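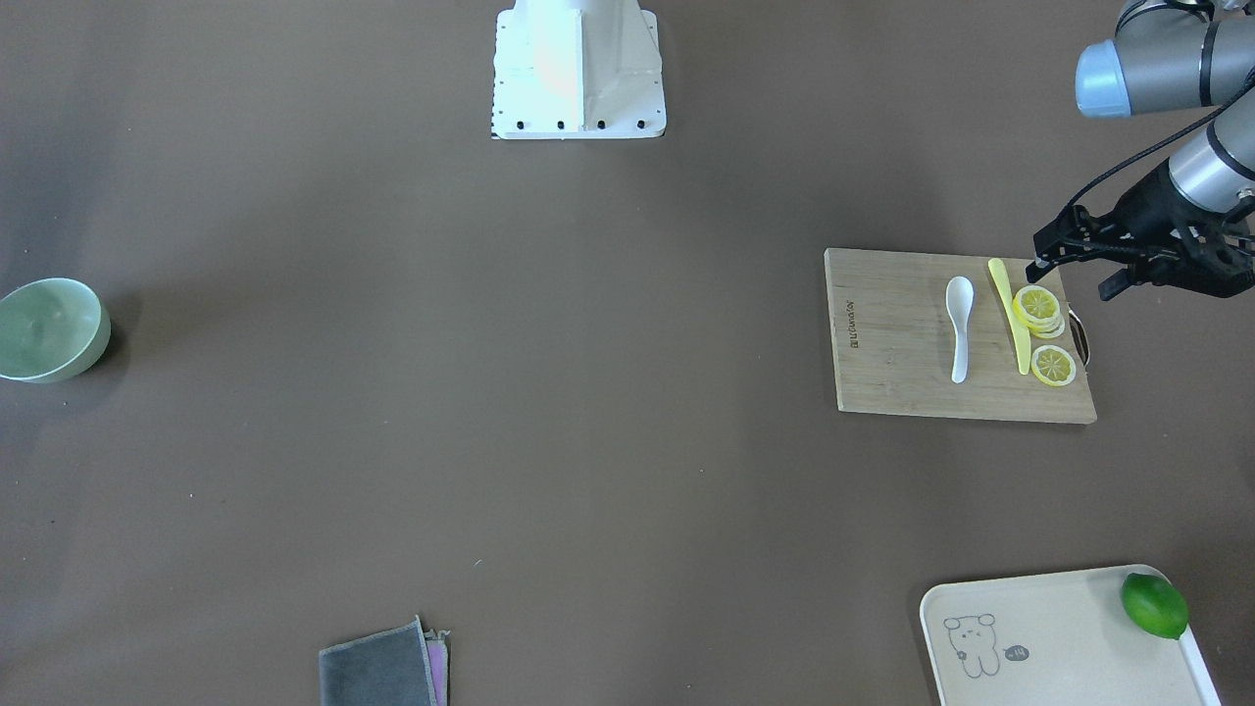
Print | E-mail

Thursday, April 5, 2018
By Barrientos

Grippers all day again! I've been going back and forth between the Prunen fingers and the Plirkex ones, and lemon slices are by far the meanest test I've come up with -- thin, slippery, and they love to stick together. The lime is easy with either one. I dropped the Jelta controller to 40 percent speed and got through 51 tries before dinner. Leaning Prunen, but I want to redo the spoon first.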